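Work and Automation, Unit 6 handout
Cable sorting and packing: what happens to the job
Tutor: Jolene Partington
Apr 10, 2018

Read this before the seminar and bring your notes on the Motano case from last time. We will use the same headings (tasks, skill, pace, supervision) and I will not go over them again.

1. The job before automation

Veleck is a spare parts and returns firm. Power cables come back from customers in mixed boxes. At the packing benches, a person took a cable out of the full box, looked at the plug, coiled the cable and put it in an empty box for dispatch. On a normal shift one packer handled 281 cables. There was no written method. New starters sat beside an experienced packer for a few days and picked it up.

When Afshin Parsa interviewed the packers for his study of the site, most of them described the work as dull but sociable. They talked across the benches. They also did several things which were not in the job description:
- putting aside cables with bent pins or worn covering
- noticing when a supplier had changed the plug
- swapping benches when someone's hands or back were sore
- dealing with boxes too battered to send out again

Keep this list by you. It matters in section 3.

2. The task itself

Cables are a hard case for automation. A tin or a carton keeps its shape when it is lifted. A cable does not, and a heap of them has no fixed top layer. Pull one and others may come with it. The hand has to find a loop, close on it, and feel whether the rest is following.

Two-armed machines are often proposed for this kind of bench because one arm can steady the box or hold back the heap while the other lifts. Look at where the hands or grippers are in relation to the boxes, and think about how you would split the task between your own left and right hand.

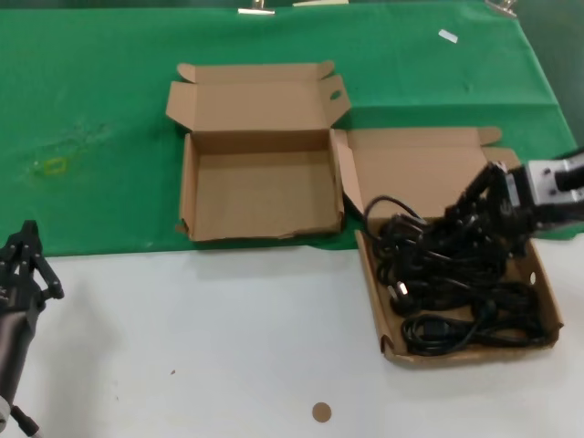
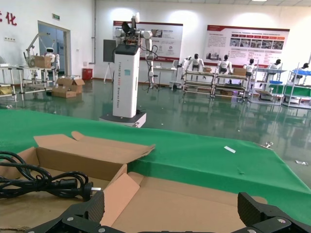
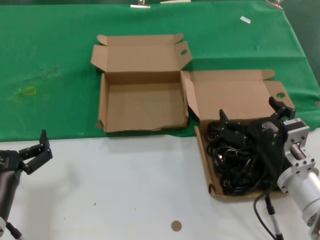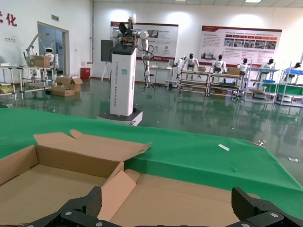

Fig. 6.1 Bench work with cardboard boxes on a green cloth. The first and third pictures show the black cables heaped in the right-hand box, with the other box empty.

Points to note for discussion:

The boxes are ordinary cardboard with folding lids. Worn edges and bent flaps are easy for a person to work round. A machine may need them dealt with first, and somebody is then given that job.

The wider room in the second and fourth pictures has several robots at stations. Ask who would walk between stations like these on a working shift, what they would carry, and how far they could be from a bench when it stops.

3. What changed for the staff

The Veleck trial began in December with one line, using a planning package called Lemma to set the order of work. Before the trial there were 21 packers on the line. By the end of the first stage there were still 21 people on the payroll but only eight were packing. The others had moved to the following roles.

Minder. Watches a group of benches, clears tangles, restarts the arm. The minders said the work was lighter on the hands and harder on the attention. Long spells with nothing to do were followed by two or three stoppages together.

Feeder. Brings full boxes, opens the lids, takes away finished ones. More walking than before and less sitting. Feeders were the group most likely to ask for their old job back.

Checker. Inspects the cables after packing. This is the skilled part of the old job separated out and made into a post of its own. It was graded one step higher and there were only four places.

Go back to the list in section 1. Damaged cables went to the checkers. Battered boxes went to the feeders. Changed plugs were missed for several weeks until a customer complained. Swapping benches stopped altogether, as each role now had its own rota.

4. Pace and records

Under the old system the supervisor counted full boxes at the end of a shift. Under the new one every stoppage is logged with a time and the name of the minder who cleared it. In the first month there were 269 entries. Managers at Veleck said the log was for the engineers. The minders believed it was being used to compare them, and some began clearing tangles by hand without logging them. Parsa treats this as the main finding of the study. I think the grading of the checkers matters more, and you are free to disagree with both of us.

5. Seminar tasks

Work in pairs. Take one of the three roles and write down what a person in it needs to know, who they speak to during a shift, and what they can decide alone.

Then compare with the Jevora warehouse agreement (in the reader, after the Motano case). At Jevora the union asked for rotation between roles every two hours and got it. Would that have worked at Veleck with only four checker posts?

Written work: 547 words is the limit for the short answer, the same as last term. References are not counted. Hand in at the office.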